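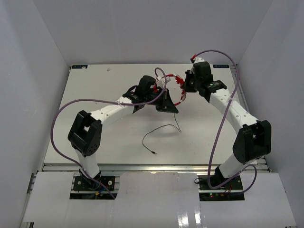
Which gripper fingers should I fit first if I want two small arms to handle thin cable on a bench?

Start with the pointed ones. Wide flat pads are easier to line up with a box or a cup, but they push a thin cable along the table instead of getting hold of it. Keep the flat pads in the drawer and swap them in when the job changes.

We have been trying out fingers, wrist cameras and controllers for small bench arms since March. The notes below come from that bench and may save you an evening or two.

Fingers

We compared two sets, the narrow Orkia tips and the flat Risach pads. For each one we made 200 attempts at lifting a cable from a smooth white table. The Orkia tips missed 16 times. The Risach pads missed far more often, mostly when the cable lay flat against the surface with no slack in it.

Before you start, close the fingers on a strip of paper and pull. The paper should drag evenly. If it slips out on one side, loosen the finger screws, close the gripper gently so the tips find each other, and tighten again. Wipe the tips with a dry cloth as well. Dust from a workshop bench settles on the inner faces.

Closing force

Set it low and bring it up one step at a time. Thin cable needs very little, and too much will mark the sleeve. If your controller only offers soft, medium and hard, use soft and slow the arm down.

Tubes and leads on the arm

Anything that runs along the forearm should be tied there and left with a generous bend at the elbow. Move the arm by hand through its whole reach with the power off and watch the bend. If it pulls tight anywhere, cut the tie and start again -- it takes a minute. Don't tie across a joint.

Wrist camera

A camera close to the gripper is worth having for thin objects, even if you already have a fixed one looking over the table. The fixed view tells you where the arms are. The close one tells you whether the cable is between the tips.

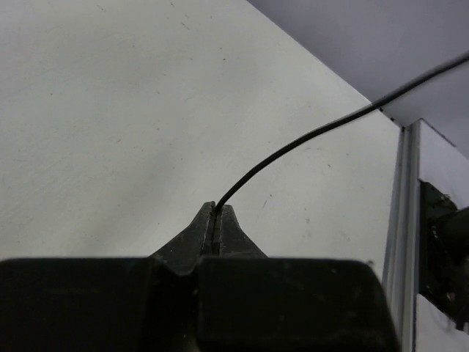

Kļaviņa wrote in to disagree about the order of buying: get the controller right first, because a jerky wrist will throw a cable out of the best fingers made, and a second camera won't help with that. Fair point, and it brings us to the next part.

Controllers

The Skulel board gave us the smoother motion of the two we tried, but its settings page is poor and it forgets the closing force when it is switched off. Write your numbers on a bit of tape and stick it to the lid. The older board kept its settings and took up to 22 seconds to start.

Whichever you use, run the same short routine on each before judging it: pick up, hold, move sideways, put down. Change one thing between runs. We changed fingers and controller together once and had to throw the results away.

Table

A pale, plain surface makes dark cable easier for a camera to find. Clear small scraps before a run and turn the lamp if there is glare.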